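Cúc Văn and I signed up for the open day at the Mensah rice mill back in July, and on 1st December we finally went. The mill is a short drive outside Rundano. We got there early and the parking lot was already half full.

## The mill

The tour starts in the receiving shed, where the rice comes in with the husk still on. Our guide let us rub some between our palms to get the husk off, which is harder than it looks. After that it goes through a cleaner, a huller and two polishers. They mill 3000 pounds on a normal day. I had wondered why the short grain I buy there cooks up softer than the supermarket kind, and the guide said it is polished less and sold within a few weeks of milling.

The husks go to a farm next door. The broken grains are bagged separately and cost much less. Cúc buys these for porridge and says whole grains take too long to break down.

It is loud inside. Ear plugs are in a box by the door.

## Cooking demo

The demo was in the old packing room. A cook from Vavano made a plain rice porridge with ginger, then a lentil and rice dish with black pepper, cumin and a lot of ghee. She toasts the lentils dry until they smell nutty, adds the rice for the last minute, and uses 200 grams of rice to half that of lentils. Water is five times the volume. I have always used four and mine comes out stiff by the time it reaches the table.

She salts at the end. Cúc did not agree with this.

## The shop

Beltia runs the shop. I came home with 2 bags of short grain and one of broken rice, and paid 37 dollars for the lot. They also had a red rice that was sold out.

## Lunch

Lunch is included in the ticket, and there is a choice of the porridge or the lentil dish. I had the lentil dish and Cúc had the porridge with pickled greens. With a fork and a spoon side by side on a marble-patterned table I went for the spoon, and I would do the same at home with anything this soft. The portion was large. The pepper was whole, so watch for it. Next time I would ask for extra ginger and skip the tea.
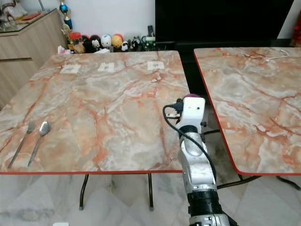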